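Layout and ingredient handling for a burger assembly table

Project report, Food Preparation and Work Design module
Ilona Vida and Jolán Lengyel
Submitted 20th May

1. Purpose

The project looked at how the ingredients of a plain burger should be set out so that the person or device building it always finds them in the same place. We limited ourselves to the bun, the salad and the tomato. Sauces were left out after the first planning meeting, as they would have needed a separate method for cleaning and portioning.

2. Base and work surface

All building takes place on one shallow tray, standing on a white table. The bottom bun goes down first and everything else is stacked on it, so its position fixes the position of the rest. We used the Clalitz round bun throughout, bought in packs of 4 and kept closed until needed.
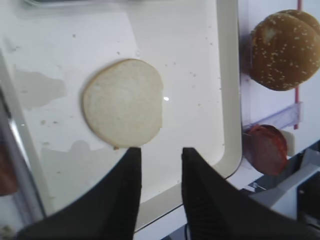 Bun quality had more effect on the build than we had planned for. A cut that is not level makes the stack lean once tomato is added, and a bun that has been pressed in its bag loses its shape. The outline should be checked before the bun is accepted; the one on the tray is slightly flattened on its right side, which we classed as usable. The cut face had to be fine and even, with no large holes. Buns with torn crusts were put aside and not recorded as part of a build.

The tray also has to be wiped between builds. Crumbs and drops of water collect on the floor of it, and a damp base softens the crumb of the next bun. In the August pilot we wiped only at the end of a session, and this was changed for the main trial.

3. Salad and bun holders

Salad leaves are kept in a clear plastic container at the far end of the tray, green and purple side by side. An opaque box from Viko was tried first and dropped, as the fill level could not be judged from the side. The leaves are put in unpressed. Lettuce with ruffled edges springs back when lifted and takes up a lot of room, so the container should not be filled above its lip.

Bun halves wait upright on their edges in holders beside the tray - this takes less table width than laying them flat, and keeps the cut faces off the surface.

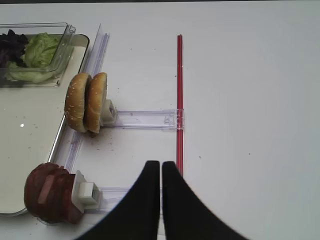
4. Full layout

Clear guide rails run along both long sides of the tray, with the holder bars set at right angles to them. Red rods further out mark the limits of the working area. Anything not in use, including spare packs and the Żak knife used for slicing, stays outside the rods. The costs of the acrylic parts are listed with the drawings in the appendix.

Tomato was sliced shortly before each session and stacked near the edge of the tray. Thin slices stuck together and came up in pairs.

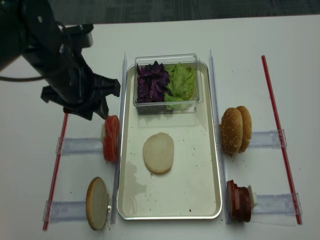

The main trial covered 39 builds. Weighing was done on a Pronine kitchen scale with an upper limit of 1000 g, which was enough for a single burger but not for the filled tray at 1140 g. The tray was therefore weighed in two parts and the figures added.

5. Remaining faults

The salad was the least regular item. Portions taken from the middle of the mound were larger than those taken near the wall, where leaves pressed against the plastic. A wider and shallower container would probably reduce this, but it would not fit between the present rails. Tomato slices should be separated with paper in any further trial, and the paper removed before the stack is set out.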